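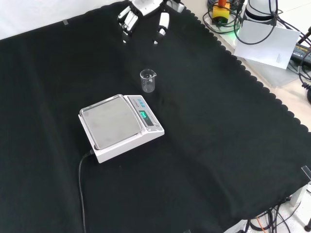 *The robotic hand above the beaker and scale at the Curville workspace.*

## Example Collection for the Weighing Task

**21 Aug 2020** — The Plisteck manipulation group has opened a new round of example collection at its Curville site. The round covers a single family of tasks in which the hand picks up a glass beaker, places it on the pan of an electronic scale, and returns it to the table. Recorded examples will be used to train the group's learning system, known internally as Jultgate.

The group holds 1823 accepted examples from earlier work, most of them gathered in May with boxes and other solid objects. Clear glass was left out of that set. Thịnh Đồng, who directs the program, asked that it be given a round of its own, with one operator guiding the hand and a second person reviewing each attempt before it is stored.

Every attempt is recorded from more than one viewpoint. A fixed camera covers the workspace, and small cameras mounted at the wrist supply close views.
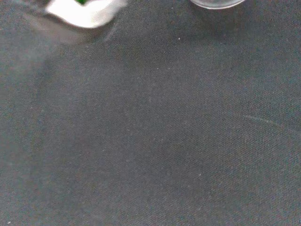 Reviewers are asked to keep attempts in which the first approach misses and the operator corrects it, provided that the correction is smooth and the beaker stays upright. Attempts with a dropped camera stream are removed in full — partial recordings are no longer accepted. Hậu Bạch maintains the written rules for review, and questions about a borderline attempt should go to her before the file is marked.

By the close of the first week, 198 attempts had been accepted. Nearly 40 more are waiting for a second review. Oanh Hoàng and Đạt Đặng share the operator shifts, and each shift is limited to six sessions.

The scale reading is entered in the log at the start and end of each attempt. Operators should confirm that the display has settled at zero before the hand begins to move. If it has not, the scale is to be reset and the attempt started again under a new number.
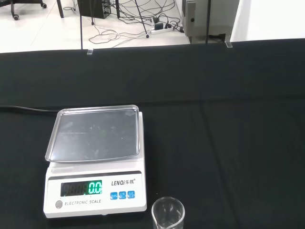 ## Access to the Recordings

Accepted examples will be released to partner teams at Mitsotakis-Vlachou once the second review is complete. Requests for early access should be sent in writing to Thư Chu and should state which camera views are needed and whether the scale log is also required.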